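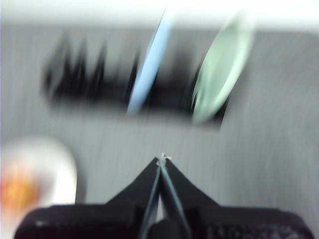
Pale blue on black, with grey underneath. Everything's a blur and I love it.

Hello and welcome to the desk clear-out page! I've been promising Seren Gape I'd put something up for weeks (she sorted hers in March and has been unbearable ever since), so I finally got on with it. The rule was that every bit and bob had to come out, get looked at properly and then go back somewhere sensible, or else go in the charity bag. I gave myself 3 evenings, which was wildly hopeful.

The streaky picture at the top is my favourite for colour. That light blue, long and slim and going off at a slant, is just the shade I'd paint the whole room if I were allowed. The black thing behind it has gone all spiky along the top, like a hedge seen from a train, and the grey looks almost brushed. I've had it as my phone background all week!

A few notes for those who asked:

The drawer dividers I ended up with are the Gratent ones, the shallow sort. They slide about a bit, so I put a blob of tack under each corner.

Yuzuki Tanabe wanted to know where the spare pens went. Most of them went to her, so she might like to check her coat pockets.

Rodrigo Ibarra, your stapler is here. Come and get it.

I still haven't touched the cable box, and the bottom drawer is full of birthday cards I can't bring myself to part with (anyone got a nice way of keeping those?). The shelf is next, probably after the holidays, and I'll add to the page once I've found the top of it.

Posted 12 April 2022. Comments are open.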